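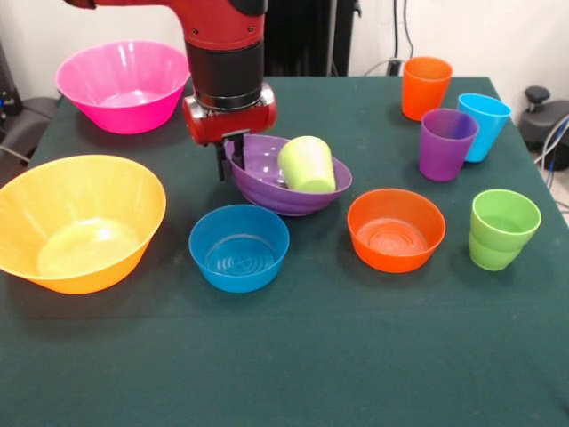 Figure 3. Tabletop setup for the cup-and-bowl trials, seen from the fixed camera. The arm carries the parallel gripper.

4.2 Gripper comparison

We compared two grippers on the same arm: the parallel gripper that came with it and the Mellum, a softer two-finger design. Both ran under the Tan controller with the same policy, and only the finger offset was changed between them. Each gripper was given 100 trials. A trial began with a spoken request such as "put the green cup in the purple bowl" and was stopped after 30 seconds.

The objects are plastic cups and bowls in plain colors, placed on a green cloth. Positions were reshuffled by hand before every trial. Closing force was capped at 4 N for both grippers, a value Jinlong Cao chose after early tests on the Irkdale bench in which rims bent under higher loads.

Most failures with the parallel gripper came at release, when one finger caught the rim of the bowl and dragged it. The Mellum fingers gave way on contact but let tilted cups slip more often. We also tried lowering the approach height, which made rim contact worse for both, and those runs are left out of Table 2.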